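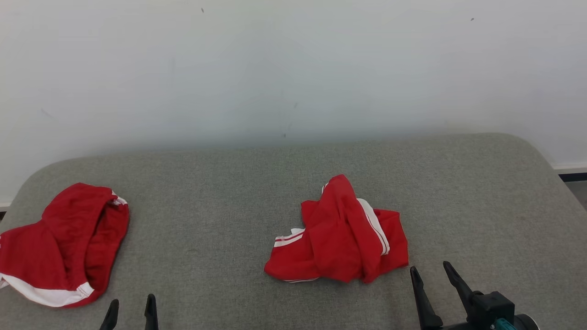
Search this site Enter keywords Go

Folding news from the Marras planner

Print this item | E-mail to a friend

28/04/2024

It has been a good long while since we wrote about the planner (December, if memory serves!), and a lot has changed in how Marras decides where to take hold of a piece of clothing. The old version looked for the highest point of a pile and went straight down to it, which is fine for a towel and pretty hopeless for shorts. Sang-wook Kang has rewritten that part so it proposes 18 grasps for each garment, throws out the ones where the two arms would get in each other's way, and ranks what's left by how likely they are to land on a hem or a waistband.

Red shorts with white stripes have been our favorite test all month, because the trim gives the perception model an edge to follow even when everything else is a heap of wrinkles. We're up to 121 logged attempts now, and planning takes nearly 4 seconds apiece, slower than we'd like. Sang-wook thinks caching the arm paths will help, and we're all rooting for him. The code is on the Somora branch if you'd like to try it with your own laundry – please do, and send us your logs!

Related items
Serkell viewer: new timeline controls
Calibrating two wrists at once
Notes from the Fedisex tooling day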